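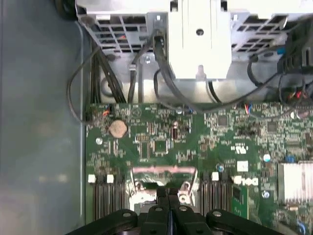
Gurnia: Collecting Demonstrations for Desktop Computer Disassembly

Project report, second version
Osian James and Italo Marino
10 Mar 2019

1. What we set out to do

Gurnia is our name for the dataset, and by now for the whole project. The goal was a set of recorded demonstrations of a robot arm working inside an old desktop computer, good enough to train a policy on. Memory in and out, processor in and out, screws touched with a driver. The learning part belongs to another group (Mistberg, see section 7) and our grade is for the data. So this report is mostly about data. How we got it, what we threw away, what we would do differently.

Why computers. Recycling is the usual answer and it's a fair one, lots of machines get shredded with working parts inside. The other answer is that a computer case is a nasty place for a robot. Walls on every side, cables in the way, parts that need a firm push right next to parts that must not be touched. A policy that only ever saw blocks on a flat table has no idea about any of this. We looked for public data with close-up work inside a case and didn't find anything we could use.

2. Setup

One arm with a two-finger gripper. The case lies on its side on the slotted aluminum table with the side panel off. Printed fixtures stand next to it, to the left as seen from the fixed camera. The slots in the table were a big help, you can clamp to them anywhere.

Two views matter here. The wrist camera sees the fingers and whatever they are about to touch. The fixed camera sees the arm and the whole case. Both are saved with the joint positions, the gripper opening and the force reading from the wrist, all on one clock. We started out with separate clocks for the cameras and the arm and lost our first week of recordings to it, more in section 5.

Control is by a hand-held leader device which Osian built on top of an older student project called Wumia. Wumia already had the software for mapping hand motion to arm motion. We changed the scaling. For big moves one to one is fine, inside the case it is awful, so there is now a button that makes the arm move slower than the hand. Almost every good episode has that button held down for the last part of the approach.

3. Tasks

We wrote eight tasks at first and cut them to five. The ones that stayed:

Remove memory module. Open the latches, grip the module, pull straight up.
Insert memory module. Harder than removal by a lot.
Open and close the processor bracket.
Lift the processor out of the socket and put it down in a fixture.
Bring the driver tip to a screw and hold it there.

The ones that went were the drive, the expansion card and unplugging power cables. Cables were hopeless for us. They move every time, two fingers can't hold the plug and press the clip, and Italo ended up bending a connector. Maybe someone with a better gripper.

An episode starts with the arm above the case and ends when the operator presses stop. The operator marks it success, fail or unsure. Unsure was added late and should have been there from day one.

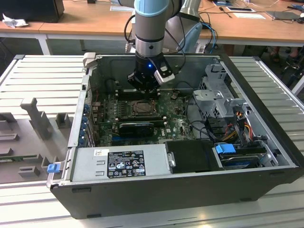 We also vary the start. Before each block of episodes the case gets shifted a bit on the table and sometimes turned by a few degrees. Not a lot, the arm can't reach every corner if the case goes too far. In the early blocks we forgot to do this and the case sat in the same spot for days. A network trained on those would just memorize one place. We kept them but they have a flag in the metadata (fixed_pose = true) so you can leave them out.

4. Recording

1,867 episodes in total over the project. Of those 800 are memory tasks, the rest is split between the bracket, the processor and the driver. We wanted an even split. Memory was the task we understood best and on tired evenings we did more of it, which is not a scientific reason but that is how it went.

Sessions were limited to 50 episodes per operator. After that the quality drops and you can see it in the force plots, there are more bumps and more second tries. Italo argued for a lower limit and he was probably right. We swapped after each session and wrote down who was driving, so operator is a field in every file. Worth having. Our styles are really different. Osian goes in slow and straight, Italo tilts the wrist early and comes in from the side. Any model that averages the two would get something that neither of us would do.

Things we learned to say out loud to each other before pressing record:

- light the same as last time, blinds down
- wrist camera lens clean
- fingers closed and zeroed
- nothing left over in the case from the last episode
- right task name selected!!

The last one cost us a lot of relabeling. The task menu kept its old value when you changed operator, so a whole session of insertions got stored as removals. Fixed in July, after we had noticed by chance while scrolling through clips.

Glare was a constant pest. The metal bracket around the socket throws a bright patch into the wrist camera at certain angles and then the edges are gone. We tried fixed exposure, it helped some. We did not try a polarizing filter, it was on the list. On the other hand a real recycling shop will have glare too so maybe it's right to keep it.

5. What went wrong

Clocks. Already mentioned. The two cameras and the arm were each stamping their own time and the drift was enough that the fingers closed in the video before they closed in the joint data. All of that first week is deleted. We did try to line it up afterward by looking for the moment of contact in the force signal, it worked for insertions and not for anything gentle.

Gripping the processor. The lid is low and the bracket is close around it, so the fingertips have very little to hold on to. Thermal paste makes it worse. It gets on the tips and then the next grip slides. Wiping the tips went onto the list after that. We swapped in different tips twice and those episodes have a tip version number in the metadata. Please use it if you train on the processor task, the pictures look nearly the same but the grips behave diffrently.

Driver task. Getting a long thin shaft onto a small screw head with only the two camera views is tough. Depth is the problem. From the wrist you can't tell if the tip is on the screw or above it, and from the fixed camera it is too small. We ended up going by force, move until you feel contact, then correct. So the demonstrations for this task are full of small searching moves. We think that is useful to a learner, it shows how to recover. Our supervisor was less sure.

Too few failures. We deleted failed episodes in the first month, just out of habit, they felt like mistakes. Later the Mistberg people asked for them and they were gone. Failures kept since then, all labeled.

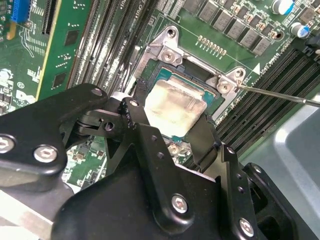 How many demonstrations does one task need before the learner does anything sensible?

For the bracket task, 80 was the point where the trained policy began to reach the right place from most start positions. Memory insertion needed far more than that and the driver task never got there with what we had. It depends a lot on how tight the final contact is.

We got asked that at both presentations so it's in here now. The number is for our arm, our tips, our case. Don't carry it over.

6. Checking and cleaning

Every episode was watched once at double speed by the person who did not drive it. Boring, and the best thing we did. It caught the wrong labels, a few clips where the recording ran on after the task was done, and a set where the wrist camera had frozen on one picture while everything else kept going. There is now a script that flags frozen video, it simply compares neighboring pictures and complains if they're identical for too long.

Trimming. Operators tend to sit still before starting, thinking. If you leave that in, the policy learns to sit still. We cut the still part at the beginning with a threshold on joint speed. At the end we leave a little, so there is something to learn stopping from. Threshold was picked by eye.

We did not cut pauses in the middle. Some are the operator thinking and some are the operator waiting for the module to settle, and we couldn't find a rule that tells them apart.

Storage. One folder per episode, video as compressed files, everything else in a single table. First we kept raw pictures and filled the disk in no time. Compression hurts small print on the board but the policy doesn't read print.

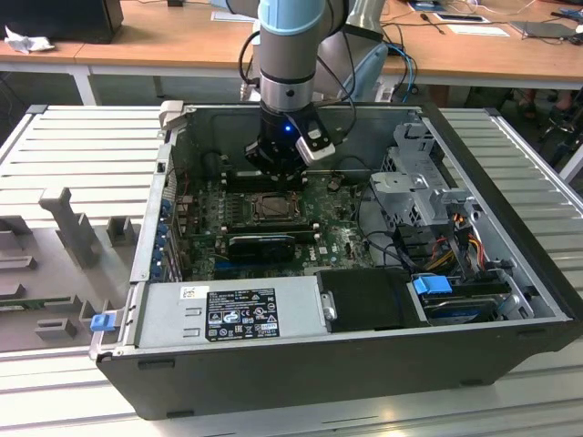

Backups go to the Lombardi server overnight. It failed silently for a stretch and we only knew when someone asked for a copy. Check your backups.

7. First training results

Short section, as it's not our work. Mistberg trained one policy per task on our data and ran them on the same arm. Bracket was good. Memory removal was good if the latches were already open, bad if not. Insertion got the module over the slot most times and then pushed at a slight angle. Processor lift worked with the newer tips only. Driver, no.

What we take from it for collection: the insertion demos are all from operators who feel the slot through the leader device. The policy in that run only got pictures and joint positions, no force. So half of what we were reacting to was missing from its input. They're rerunning with the force channel. No results yet at time of writing.

Also, leaving out the fixed_pose episodes made the bracket policy better. Less data, better result. A bit painful given the hours.

8. If we did it again

One clock from the start. Unsure label from the start. Keep the failures. Move the case for every block, no exceptions. Collect more than one model of computer, this is the big one. Everything in Gurnia is the same make and a policy trained on it will very likely fall over on another board layout. We had a second machine lined up but ran out of time for new fixtures.

Break long tasks into named steps while recording. We planned to add the step marks afterward and it's slow, Italo has done the processor task and part of the memory one. A foot pedal to mark steps live would of saved us weeks.

And write the metadata field list before the first episode. Ours grew as we went and the early files have blanks all over. The full list is in Appendix A, with the version in which each field was added. Appendix B has the fixture drawings. The scripts are in the project folder, ask Osian for access.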